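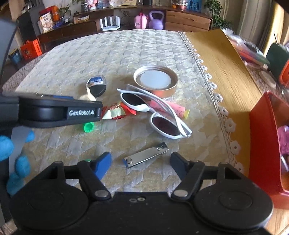
About › Who we are › Ratmont Lost and Found Room

Ratmont Lost and Found is a small service for the shops, pools, halls and bus lines of Ratmont and Furkow. When a person leaves something behind, the staff at that place put it in one of our grey bags, and the bag comes to us. We write the thing down, keep it safe and try to bring it back to its owner. We do mostly small belongings, the kind that fall from a pocket or stay on the edge of a sink.

I am Kaan Akgül and I look after the room together with Zinash Tekleab. I came to Ratmont from another country and in my first winter I lost my reading glasses on the Furkow bus. They were kept for me in a drawer at the depot for two months, and the driver remembered my face. I was very glad, and I began to ask what happens to the other things in that drawer. Dennis Bainbridge, at that time the depot manager, showed me. There were three drawers and no list.

We started with the depot only. Today 36 places send us their bags, and our room is on the first floor at 124 Mathew Street, above the shoe repairer. The stairs are narrow, so if you cannot climb them please ring the bell and one of us will come down to you.

How we work

Every bag is opened on the long table, on a cloth, so that small things do not roll or get scratched. We lay the things out apart from each other and write one line for each in the book: what it is, the colour, where it was found and on what day. Sunglasses, nail clippers, lids without their jars, little pots of cream, sweets still in the wrapper - all of it gets a line. People sometimes laugh when they see that we write down a lid. But a lid can belong to a favourite jar, and last June a lady came from Hadcombe by bus to collect one.

Things are kept for 163 days. The number is a little strange, I know. It comes from the first agreement with the depot and we did not change it. Food is the exception and it is kept for two days only. Keys, phones and anything with a name on it go in the locked cupboard, and wallets go to the police station the same afternoon.

After this time, glasses are given to the optician's collection box, good clothing goes to the charity shop on the corner, and metal is recycled. We do not sell anything.

Who is here

Zinash keeps the book and answers the telephone. She speaks Amharic, English and some Italian. Balakrishnan Krishnan drives the round on weekday mornings and knows every back door in the neighbourhood. Jagadeesh Iyengar made our shelves and our labels, and he repairs small things when he can, for example a loose screw in a pair of glasses. Dennis has retired from the depot but he comes on Saturday to help at the counter.

If you have lost something

Please tell us the colour and the place first, the rest we can ask. It is not necessary to bring a receipt, but we will ask you one question that only the owner can answer - a scratch, a missing button, what was in the case. There is no fee. If the thing is not with us yet, we write your telephone number in the back of the book and check it each time a new bag is opened.

Filed under: Our Story, Community Services

Ratmont Lost and Found Room, 124 Mathew Street, Ratmont | Contact us | Back to top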